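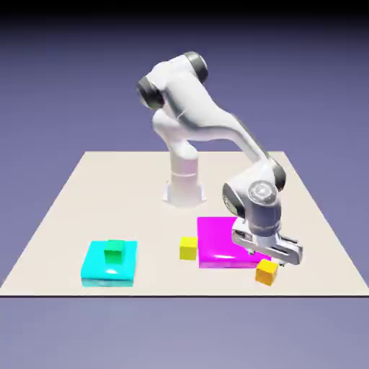

Rivora Community Garden Society
Minutes of the March general meeting

The chair opened the meeting at 7 p.m. with a warm welcome to everyone, and especially to the new plot holders from the Mousavi Street side, who we hope will keep coming back (there is always cake). The minutes of the last meeting were read and approved, with one correction: the rain barrels were bought from Dramalon Farm Supply and were not a gift, much as we would have liked them to be.

Money
We started the season with $2940 in the account. The new fence along the Zallano Lane end came to $1156, paid in full. Members were pleased with the fence and said so at some length. It was agreed to keep $2000 as the least we hold in the account from now on, and the meeting noted that the fence has already taken us below that. Plot fees are due by the end of April and should bring us back up. Please pay by check if you can.

Water
The spigot by the compost bins still drips. A member with plumbing experience kindly offered to look at it before planting gets going, and was thanked with real feeling by those of us who have been stepping over that puddle since last summer. Hoses are to be coiled after use. This was also said last year.

Plots
There are 2 plots free, both on the shady side. Lettuce and chard have done well there in the past, and one long-time member spoke fondly of her rhubarb. The waiting list will be called in order. A request to keep chickens was talked over in a friendly way and put off until we have read the lease again.

Seed swap
To be held in April in the hall, from 10 a.m. until noon. Please label your envelopes, with the year if you know it. We had a lovely mystery squash last time, but several people had been hoping for cucumbers. Tables need to be set up by 9:30.

Other business
The shed key is missing again. If it is in your coat pocket, please hang it back on the hook, no questions asked.

The meeting closed at 8:25 p.m. The next one will be in May, same room, with coffee from 6:45.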